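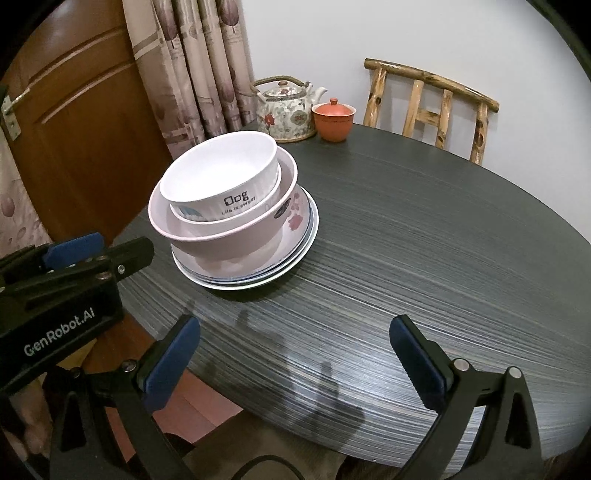

Finger pads are a wear part and should be treated like one

Most of the maintenance argument on our floor is about the arm. People log joint temperatures, listen to reducers, and replace cable ties that have nothing wrong with them. The two rubber pads that touch the work get looked at when a plate lands on the floor. I think the priorities are backward, and I would rather spend the time at the fingertips.

The cell I look after is called Rolo. It unstacks and sorts mixed tableware at the Ondalley line: plates, bowls, cups, lids. Glazed ceramic is smooth, and a stack of odd sizes rarely sits level. A bowl resting at a tilt inside another bowl gives the fingers a curved wall to hold and very little else. On a carton, a tired pad still works. On a glazed rim it slips, and the slip looks like a vision fault or a planning fault to anyone reading the log upstairs.

We lost most of July to that confusion. Pick failures rose, the camera was recalibrated twice, and the approach angle was changed and changed back. Ulises Ticona finally pulled the left finger and laid a steel rule across the pad. It had a hollow worn into it at the height where plate rims sit. The right pad was nearly flat. With one hollow pad and one flat one, the part turns as the fingers close, and no calibration will take that out.

The schedule I argue for is short. Wipe both pads at the start of each shift with a lint-free cloth and alcohol, and let them dry for 5 minutes before the first pick. Check them with a rule every Thursday. Replace them as a pair every 30 shifts, whatever they look like. Never fit one new pad opposite an old one. A technician who has done it before needs 8 minutes for the swap, including the test grip.

Screws are the second item. The finger mounts on Rolo are held with small machine screws that get no attention because they are in plain sight and look fine. Put a paint mark across each head and onto the mount, then read the marks at the weekly check. A mark that has broken means the screw comes out, gets cleaned, and goes back with fresh medium-strength threadlocker. Tightening it in place buys a few days.

Third is the cable. It should have slack at full opening and should never cross between the fingers at any wrist angle the program uses. Jog the wrist through its range by hand after every pad change and watch the loop. Ours had been routed for a straight-down approach and nobody rerouted it when the side grasp was added.

Heriberto Villanueva, who runs the Sesten cells in the next bay, disagrees with me on fixed intervals. He replaces pads on measured slip and says I throw away good rubber. He is correct that I do. His method depends on a slip signal he trusts, and his parts are all one shape. Mine are not, and a slip count taken on saucers says little about how the same pad will behave on a deep bowl. If Coutinho ever ships the fingertip sensor in their catalog, I will look at the question again.

The cost side is not close. A pair of pads costs less than one decent serving bowl, and a bad week can break up to 6 of those.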